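Varovham Office - Set-up Guide
Section 3: Setting up the break corner

For whoever is opening up the room. Read it once through before you start, then work down the list. Allow 30 minutes, less if the desk was left tidy. Claveck have their own sheet for the floor below, dont use that one up here. 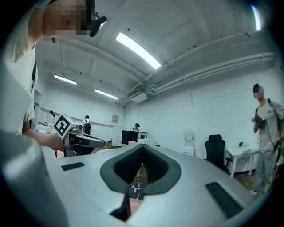
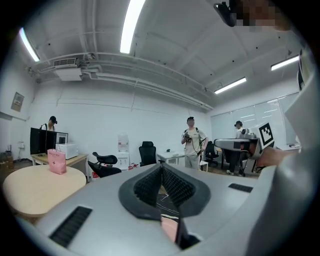 3.1 Lights and air

1. Ceiling strips on first. All of them, including the ones by the windows.
2. Air conditioning next. Leave it on the middle setting.
3. Look up at the pipes for drips. Any drip - put a bucket under and ring Bajpai maintenance.

Note: keep the electrical panel box on the wall clear. No coats on it, no chairs pushed up under it.

3.2 The microwave desk

4. The microwave shares the light wooden desk with a computer monitor. Keep a gap between them, a hand's width at least.
5. Wipe the desk. Damp cloth, not wet, and nowhere near the monitor leads.
6. Move paper bags and takeaway bags away from the front of the microwave before anyone uses it. Door has to swing fully open.
7. Plug the microwave straight into the wall. Heat one cup of water for 2 minutes to check it.

CAUTION: Never run the microwave empty. No foil, no metal spoons, no lids clipped shut.

CAUTION: The cup will be hot. Use the cloth.

Note: if the microwave trips the socket, switch off, unplug, try once more. Trips again - leave it unplugged and put a note on the door.

3.3 Round table

8. Check the round table doesnt rock. If it does, turn the foot under the low side until it sits level.
9. Wipe the top, then dry it. Semine spray only, the lemon stuff leaves marks on the wood.
10. Mugs and drinks go here and not on the microwave desk.
11. Bags off the floor between the table and the desk, people walk through there all day.

3.4 Before you leave

12. Microwave empty and door shut.
13. Food bags in the bin, bin bag tied.
14. Air conditioning off, then lights.

Faults go in the book with the date and your initals. For spare cloths and spray see section 4.

Last checked September 2025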